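Treloar Workshop Notes
Sorting Trials on the Bench: Practical Tips for Small Parts, Bins and Printed Cloths

Issued by the Treloar Household Automation Group, Farkport
Revised 3rd February

These notes are intended for readers who run small sorting and tidying experiments on a bench, whether in a teaching laboratory, a shared workshop or a spare room at home. They draw on the Skulto study, in which two-armed tabletop machines were taught by demonstration to put toy building blocks away by color. The full method is described in the study report. The tips below concern the practical side of the work, which the report covers only briefly.

Setting out the bench

Fasten everything that should stay in place before the first demonstration. Trays and platforms that shift by the width of a finger during a session will produce demonstrations that disagree with one another, and the fault is difficult to find later. Mark the position of each receptacle on the underside of the cloth and check it at the start and end of every session.
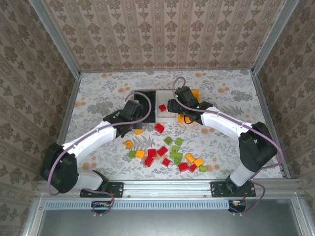 Use blocks of a few clearly different colors, and keep at least one pair of colors that are close to each other. Red and orange served this purpose in the Skulto trials. A policy trained only on colors far apart tends to look more capable than it is, and the weakness appears as soon as the lighting changes.

Scatter the blocks by hand and leave them as they fall. Operators have a natural tendency to straighten a pile before starting, and this habit should be discouraged. In the study, blocks were shaken from a cup and no further arrangement was permitted. Pieces that landed against a wall or against one another were left there and the attempt was recorded in the usual way.

Choosing a cloth and a backdrop

A plain white surface is easy to keep clean and easy to photograph. It is a poor preparation for a kitchen table. The Skulto protocol therefore called for printed cloths and patterned wall coverings, changed at set points in the program. Household remnants are suitable. Wash and iron the cloth first, as creases can lift a small part enough to spoil a grasp.

Pull the cloth taut and fix it beneath the edge of the work surface. Adhesive on the upper side gathers lint and leaves a residue that transfers to the fingertips. Wallpaper may be mounted on thin board, which allows a panel to be exchanged without dismantling the enclosure. 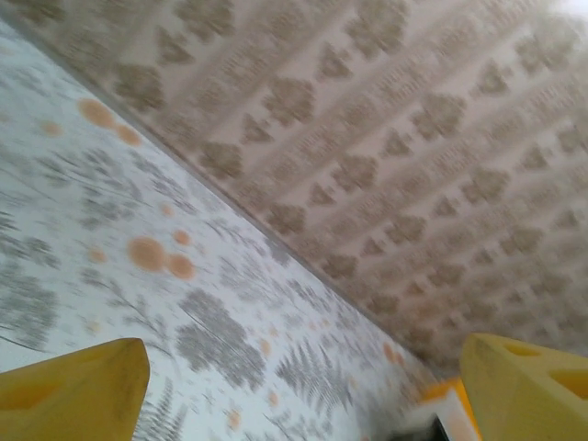

Demonstrations should be recorded at the pace at which the task would ordinarily be done. Operators who slow down to keep the wrist view sharp teach the machine to be slow. The Jonasus comparison, carried out on the same bench, included both careful and ordinary-speed sessions. The policy trained on ordinary-speed sessions completed the task sooner and dropped no more blocks than the other. Blurred views were kept in the training set without correction.

A set of 50 demonstrations is sufficient to discover whether the bench has been laid out sensibly. The main comparison used 1,000 demonstrations for each condition. Readers with limited time are advised to run the smaller set first, correct the layout, and discard the early recordings.

Looking after printed fingers

Printed plastic fingers are inexpensive and may be replaced without ceremony. Keep a spare pair in a labeled bag beside the bench. Inspect the contact faces at the start of each session and wipe them with a damp cloth. Do not use solvent on the rubber.
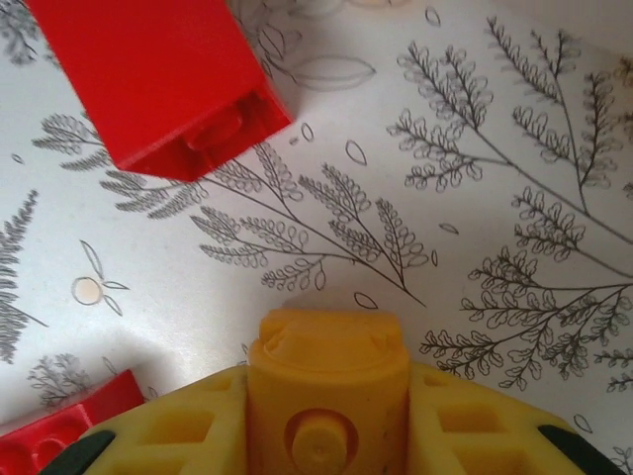

Small parts with hollow undersides require some thought before a session begins. A block that comes to rest on its side presents a different grasp from one that lies flat, and both should be represented in the recordings. The open end of a red brick, with the round tube inside it, has an edge that a fingertip can catch on, and operators should be shown how to approach such a piece across its solid faces. Where a block cannot be gripped cleanly, it is acceptable to nudge it first. The nudge should be recorded as part of the demonstration.

Replace rubber pads in pairs. A new pad opposite a worn one will cause parts to turn as they are lifted, and the operator will begin to compensate without noticing.

Bins and trays

Deep bins are forgiving to place into and troublesome to empty. Shallow trays are the reverse. The study used both, and reported results for each separately. Dark bins deserve particular care, as their interiors offer the wrist view very little detail.

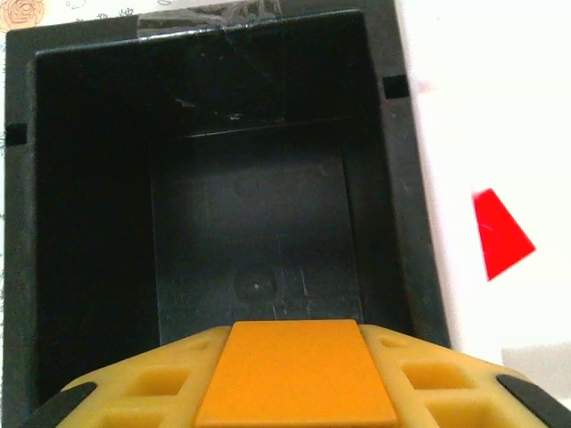

Set the exposure once, with the gripper held over the darkest receptacle, and leave it fixed for the whole session. Automatic exposure produced 3 failed batches before the setting was locked. If a bin must be taped down, press the tape flat and renew it when it begins to lift.

Keeping records

Write down the cloth, the wall panel, the bin and the operator for every session. A bound notebook is adequate. The May series was repeated in part after a change of cloth went unrecorded, at a cost of several working days.

Store failed attempts together with successful ones and label them plainly. Recordings should be copied to a second drive before the bench is cleared, and the blocks returned to their cup by color so that missing pieces can be replaced before the next session.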